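What Makes a Puzzle Feel Hard? Final Report
Design Studies, spring project

1. Where we started

Our group wanted to know why some puzzles pull people in and others get dropped after a minute. We expected to spend April reading. Two weeks in, we had a hallway table, a stack of sign-up sheets and far more visitors than we had planned for!

We set up in the Clukoswood building, next to the Buvar reading room, because students pass through there between classes. Each person picked one puzzle, worked on it for as long as they liked, and then filled in a short card. We collected 40 cards. Ten were missing the difficulty score, so the results use 30.
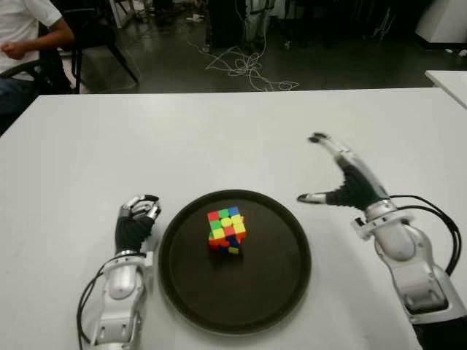
The card asked how hard the puzzle looked before starting and how hard it felt afterward. We were surprised by how far apart those two scores could be. Sliding tiles looked easy to almost everyone and then climbed the scale fast. Word ladders went the other way – people groaned when they read the rules and were grinning a few steps later.

2. Time on task

Added together, our visitors spent 2595 seconds on the sliding tiles alone, more than on any other puzzle. Several came back after lunch for another go (one brought a sandwich and a friend). We had not written a rule for repeat visits, so we kept only the first card from each person. 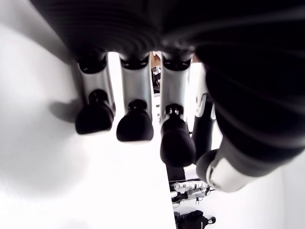
Figure 2. Robotic hand, fingers and thumb.

3. What we would change

The Malý scale we borrowed has seven steps, and most people used only the middle three. A shorter scale would be quicker to fill in. We also want to try the Grutora set, which has the same puzzle drawn in plain and busy styles, so looks and difficulty can be pulled apart. We loved doing this and already have a sign-up list for the fall.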